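How I Teach a Two-Armed Robot to Change a Bin Bag (by Remote Control)

I get asked about soft stuff more than anything else, so this one is all about liners.

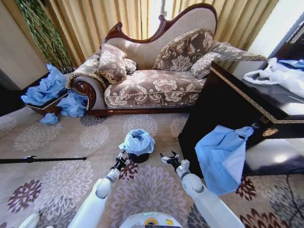 Blocks and cups are easy to teach because they stay where you put them. A bin bag doesn't! It slides, it sticks to itself, it puffs up when you wave it around, and every recording you make starts from a slightly different crumple. I've been steering the arms through this job since November and I still mess up plenty of runs, but I've got a routine now that gives me data I can use.

What you need

Two arms with ordinary two-finger grippers, a pair of hand controllers (I use the Nusby ones, any pair with a decent trigger will do), a small light bin, and a roll of bags. Buy more bags than you think. I got through 63 in my first batch and had to stop halfway to go to the store.

Step 1: Get the base parked before you record

Drive up until both grippers can reach past the far side of the rim without the arms going straight. If an elbow locks out, you'll feel the controller fighting you and the motion you record will be jerky. I do a dry lap around the rim with each hand, trigger open, and only then start recording.

Step 2: Start from a real mess

My first 40 demos all began with the bag centered and nicely fluffed, and the trained model was great at exactly that and hopeless at everything else. Imani Tran looked at them and told me to go and kick the bin a bit. She was right. Now I shift the bin a few inches between runs and turn the bag so the folds land somewhere new.

Step 3: One hand holds, one hand works

This is the big one. Pinch the bag at the rim with the left gripper and keep it still. Completely still, as in rest your elbow on your hip if you have to. Then bring the right gripper in from above, pinch a fold on the other side, and pull outward before you pull down. If you go straight down the little bin tips over, every time.

Close the trigger slowly. Thin plastic bunches between the fingers and you want the recording to show that gentle squeeze, with no snap at the end.

Step 4: Let go properly

Beginners (me!) open the gripper and yank the arm back, and the bag comes along for the ride because it's clinging to one finger. Open, wait a beat, back out the same way you came in. That pause feels silly when you're driving but the model copies it and it saves a lot of grief.

Step 5: Keep some of the fumbles

If you miss a pinch and recover inside the same run, keep it. If you knock the bin over, or stop to scratch your nose, throw it out. Bogdan Marciniak keeps everything and sorts later, which works for him, but I know I'd never do the sorting. From my last batch I dropped 23 runs, mostly for the elbow thing in step 1.

How long it takes

A clean run is under a minute once your hands know it. The first afternoon will be awful, mine was, and your shoulders will hurt. Take breaks, and never record when you're tired, it shows up in the playback as a kind of wobble.

Next I want to try the same hold-and-work trick on folding cloth. Chiyo Ogura has already warned me that corners are worse than rims, so give me a few weeks on that. If you've got a better way of doing step 4, leave a comment, I'm still tweaking the pause.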